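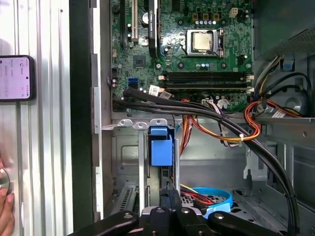

The open case of a desktop computer, with the processor exposed in its socket and four empty memory slots below.

CLALLANCE COUNCIL AND PILLAI TRUST TO OPEN REPAIR AND REUSE CENTRE IN KIRNAR

Households, schools and small charities in Kirnar will be able to have computers, lamps, radios and kitchen appliances repaired at low cost from October, when a permanent repair and reuse centre opens in the former Purkitz seed warehouse on Station Road.

The Kirnar Repair and Reuse Centre is a joint undertaking of Clallance Council and the Pillai Trust. It follows a trial in which residents brought 1503 items to temporary repair sessions in the town library. Of these, 600 were desktop or laptop computers, the largest single group. Small kitchen appliances came second, followed by lamps and audio equipment.

The council approved the lease of the warehouse at its last full meeting. The ground floor will hold a reception counter, two workshops and a shop selling reconditioned goods. The first floor will be used for training. A lift is being installed as part of the building works, and the yard behind the building will provide step-free access and short-stay parking for people delivering heavy items.

Florencia Núñez, Cabinet Member for Environment and Waste at Clallance Council, said:

"Residents have told us for several years that they would prefer to have things mended, and that they did not know where to take them. The library sessions were full within days of being announced. A permanent centre with regular hours is the right response, and I am pleased that we have been able to bring an empty building on Station Road back into use in order to provide it."

How the service will work

Items may be brought to the reception counter during opening hours without an appointment. Staff will carry out a short inspection and give the owner a written estimate. No work will begin until the owner has agreed to the cost. The inspection will be free for residents of the council area. Owners who decide against a repair may take the item home or leave it at the centre for spare parts or recycling.

Labour charges will be set according to household income, with no charge for residents receiving council tax support. Parts will be supplied at cost price. Charities and schools registered in the area may apply for an account, under which repairs will be invoiced at the end of each term.

The centre will not accept gas appliances, microwave ovens, large refrigerators or any item containing a damaged lithium battery. These should continue to be taken to the household waste site, where trained staff are available to receive them.

Computers given to the centre will be erased in accordance with the council's information security policy before any further use. A certificate of erasure will be issued to the donor on request. Drives which cannot be erased will be destroyed. Working machines will be fitted with a supported operating system and sold in the shop or passed to local schools under a separate lending scheme.

Training places

The Pillai Trust will fund 32 training places in the first year, open to adults living in the council area who are out of work or working fewer than 16 hours a week. Trainees will attend three mornings a week for one term and will study electrical safety, fault finding, soldering and customer service. Travel and childcare costs will be met by the Trust. No previous qualification is needed.

Manouchehr Hashemi, Chief Executive of the Pillai Trust, said:

"The Trust has supported technical education in Kirnar for 50 years, and most of that support has gone to school leavers. We wished to do more for adults who are returning to work or changing trade. There is steady demand for people who can test and repair electrical goods safely, and employers in the district have told us that they find such people difficult to recruit."

The training programme will be led by Chandrasekhar Poduval, formerly Head of Electrical Studies at Clallance College. Muthu Gowda has been appointed Workshop Manager and will take up the post ahead of the opening. Two further technicians and a part-time receptionist will be recruited in the coming weeks. Details of these posts will be published on the council's vacancies page.

Building works

Works to the warehouse include repairs to the roof, new wiring throughout and the replacement of the ground-floor windows. The original loading doors on the Station Road side will be kept and restored. The painted Purkitz lettering on the gable wall will also be kept, following comments received from the Kirnar Local History Society during consultation.

Station Road will remain open to traffic during the works. Pedestrians may be asked to use the opposite pavement while scaffolding is put up and taken down. Notices will be posted at both ends of the road.

Applications and enquiries

Application forms for training places are available from Kirnar Library and from the council's reception desk. Completed forms may be handed in at either address. Applicants will be invited to a short informal interview at the library.

Schools and charities wishing to open a repair account should write to the Waste and Recycling Team at Clallance Council, marking their letter "Repair Centre Accounts".

Media enquiries should be addressed to Tharun Amin, Communications Officer, Clallance Council. Interviews with the council and the Trust can be arranged on request.

Notes to editors

Clallance Council is responsible for waste collection, recycling and household waste sites in Kirnar and the surrounding parishes.

The Pillai Trust is a grant-making charity supporting technical education and training in the Clallance area.

The temporary repair sessions at Kirnar Library have now ended. Items awaiting collection may be claimed from the library enquiry desk on production of the numbered receipt.

ENDS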